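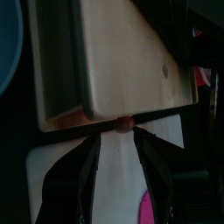
Wrist view at the knob, fingers either side.

I have spent a good part of this spring writing rules for a robot arm, and I would like it noted that I did not set out to be the sort of person who writes rules. At Omside we had none for a long while. We had habits, which everyone believed were the same habits, and then Manon went away for a fortnight and we found out that they were hers.

So there is now a document. It was 30 pages at its worst. Halfdan Mogensen read that version on a train and sent back one remark, which was that he had got as far as the definition of "object" and then looked out of the window until Plotevstead. It is now two pages, printed on both sides of one sheet, and most of what follows is me defending what survived.

The approach rule

The one people grumble about most. Before the fingers close on anything attached to something else — a knob, a handle, a latch — the arm stops with a finger on each side and waits for the operator to look at the wrist view. Then it may go on. You are meant to be able to see the thing you are about to grip and both fingertips in the same view. If you can't, back off and come in again.

Ngozi Ezeani pointed out that this makes every run slower, and she is right. She timed it. I have put her figures in the appendix, where they can be right in peace. My own view is that a knob is a small thing with a large thing behind it, and if you close on it skewed, the large thing comes too.

The tilt question

We argued over this for most of an afternoon. Steinar Østergaard wanted a rule that the wrist should be squared up to whatever it was about to touch, so that edges run level in the view. It sounds tidy. It also means turning the wrist in tight spots purely so the operator feels better, and turning the wrist in tight spots is how you meet the furniture. The rule we kept says the fingers must suit the grip and the picture can lean whichever way it likes. People get used to a leaning picture in a day or so. Steinar says he hasn't.

What else is in view

Nothing in the sheet says the area must be tidy. An early draft did, with the word "uncluttered" in it four times, and it was ignored so thoroughly that I began to admire the effort. Real places have pink things poking out and red things further back and dark corners you can't make out. The rule now is that the operator says aloud anything within reach of the fingers that isn't the target. You feel a fool doing it. I once announced "pink, lower right" to a room with only Ragnheiður Juhl in it, and she said "thank you" very gravely, and we carried on.

It does work on your attention, though. Having said the word pink, you don't then drive into it.

Dark bits

If a part of the view is too dark to name what is in it, the sheet says to treat it as solid. This came from Ragnheiður, who used to work on cranes and regards all of us as children. I had written something far longer about light levels, with a number in it — 235, out of I forget what — and she crossed it out and wrote "dark = wall". That is now the rule, word for word. I have stopped minding.

Who can stop it

Anyone in the room, for any reason, and they are not to be asked why until the arm is still. I borrowed this from a place I worked at years ago and I would keep it if I had to throw out the rest of the sheet. The asking is the trouble. If people expect to be quizzed they wait that extra moment to be sure, and the extra moment is the one you wanted.

Last July a visitor from Karpenko stopped a run because he had dropped his pen. We thanked him and started again. Halfdan still thinks there ought to be a clause about pens.

Things I haven't sorted out

Changing operators halfway through. At present the sheet says "hand over properly", and I know perfectly well that "properly" is what you write when you'd like to go home. Manon has a draft involving both people reading the last step back to each other. It is good and it is half a page long, and I have nowhere to put half a page unless the tilt rule goes, in which case Steinar will never let me hear the end of it.

Also, the sheet has no name. The folder is called Nudivness, after a typo of Ngozi's that was never put right, and I notice people have begun saying "is that in the Nudivness?" as though it were law. I'll put up the next version when the handover part reads like something a person might do.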